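About Us

Welcome to Skeltley Paper Workshop, and thank you for taking the time to find out a little more about who we are. We are a small craft school with one big passion, and that passion is paper. Paper mache, paper pulp, paper lanterns, paper bowls, paper anything. Most people come to us because they want to learn how to cover a balloon, so a balloon seems like the right place to start.
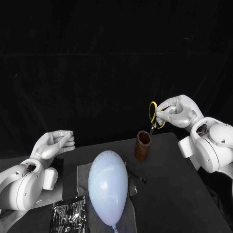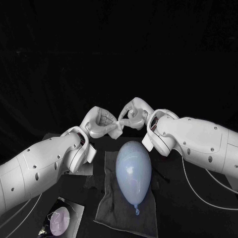
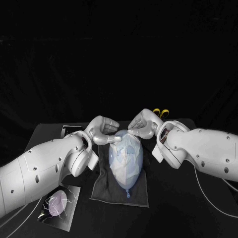 Tissue over a balloon is the first thing we teach and, after all these years, still the thing we like to talk about most. It sounds so simple that people tend to smile when they read it on the class list, and then they sit down and find out how much there is to it. A balloon wants to roll. It wants to roll toward you, away from you and off the end of the table, usually when both your hands are full of paper. We like to lay ours lengthwise on a dark gray cloth with the knot toward the person working, the way the blue one is lying under its sheet of white tissue, and let the wrinkles of the cloth do the holding. You can buy stands and rings for this (we have even sold a few of them!), but a folded towel has served us well since the very beginning and we see no reason to change.

Our story started in the back of a stationery shop on Ireck Street, where we rented 2 tables and a sink. The shop had a lot of leftover wrapping tissue after the holidays, the kind that gets a crease in it and can't be sold, and it seemed a terrible shame to throw it out. We began making lampshades with it in the evenings. Then a customer asked if she could learn, and brought her sister, and by November there was a waiting list written on the back of an envelope. We still have the envelope. It hangs in the hallway next to the coat hooks and has a coffee ring on it.

When the shop closed we moved into the old Dal Bello building, where we have been ever since. If you are new to town, Dal Bello is the long brick building behind the post office, with the green side door. It used to be a shirt factory, and the upstairs windows are very tall, so the light is wonderful in the morning and the drying racks do most of their work before lunch. It is also drafty. We won't pretend otherwise. Please bring a sweater between fall and spring, and wear shoes you don't mind getting paste on.

What We Teach

Our beginner course is called First Layers and runs for 5 sessions. In the first one you will learn how to handle tissue: how to tear it along the grain, how to lay down a whole sheet without stretching it, and how to leave the creases alone. That last part is surprisingly hard for tidy people. A crumpled sheet drapes around a curve much more willingly than a smooth one, and once the shade is finished and there is a light inside it, every one of those little folds shows up as a soft line. We love that look, and we would be sorry to see you iron it away.

In the second session we bring out the paste. We cook our own from flour and water, with a pinch of salt, and we make it thinner than most recipes tell you. You brush it on from the middle of the sheet outward, very lightly, and you let the brush do the work. The third session is for building up layers, the fourth is for color and pressed leaves, and the fifth is the one everybody looks forward to, when the balloon comes out. There is a right way to do this! Snip close to the knot and let the air leave slowly. If you pop it with a pin, the balloon can pull away in a hurry and take a piece of your wall with it, and then there is a bit of patching to do before you can go home.

After First Layers, you are welcome to go on to our bowl course, our lantern course, or the longer winter course on paper pulp, where we make masks and big, heavy fruit. We also run open table hours in the afternoon for anyone who has taken a course with us. Open table is quiet and friendly. People bring their own projects, the kettle is on, and there is generally somebody at the next seat who has already made the mistake you are about to make and will be glad to tell you how they got out of it.

Groups and Schools

We welcome school classes, birthday groups, library groups and office outings. The upstairs room is a comfortable size, and for anything larger we set up downstairs in the packing hall, which has a ramp at the door and a restroom on the same floor. Children under eight should bring a grown-up along, and the grown-up should expect to be put to work. Please let us know ahead of time if anyone in your group has a latex allergy. We keep beach balls and plastic-wrapped bowls as forms, and they work beautifully, so there is no need for anyone to miss out.

Our Paper and Supplies

People often ask what we use, and we are happy to share. Our everyday tissue is plain white and comes on the Rolleo, a wide roll that we cut into sheets ourselves on the long bench by the window. We buy it plain on purpose. Colored tissue is lovely, but the dye can travel when it meets paste, and a beginner who was hoping for a pale pink shade may end up with pink hands and a gray one. Once you know how the white behaves, color is much less of a surprise.

For balloons we use ordinary party ones, blown up a little short of full, so that they are firm but still have some give when you press the tissue down near the end. A very tight balloon is more likely to burst, and a very soft one will shrink overnight and leave you with a wrinkled shell. We keep a supply at the front desk, together with brushes, cutting mats, lamp fittings and small bags of our paste flour with the instructions printed on the side. The desk is open whenever a class is on.

Last year our students finished 167 lanterns for the winter walk, and they hung all along the canal path from the bridge to the boathouse. This year we are hoping for 200. If you would like to make one, you don't have to be signed up for a course – just come by during open table, and we will find you a seat, a cloth and a balloon. Lanterns for the walk stay with us until the evening itself, and afterward you can take yours home or leave it for the hospital windows.

A Few Things Worth Knowing

Finished pieces need to dry before they leave the building, and thick ones can take several days. We label everything with your name and the session you came to, and we keep it on the racks for a month. After that we do call, and we call again, but the racks are only so long. If you live far away, we can wrap your piece in a box with shredded offcuts and mail it to you for the cost of the postage.

Parking is free behind the building. The green side door sticks in damp weather, so give it a good push – and if it still won't open, ring the bell and somebody will come down, probably with paste up to the elbows. Class dates are on the Courses page, and the Lantern Walk page has the drop-off times for this winter. For everything else, leave us a note through the Contact page or stop in. We are nearly always upstairs.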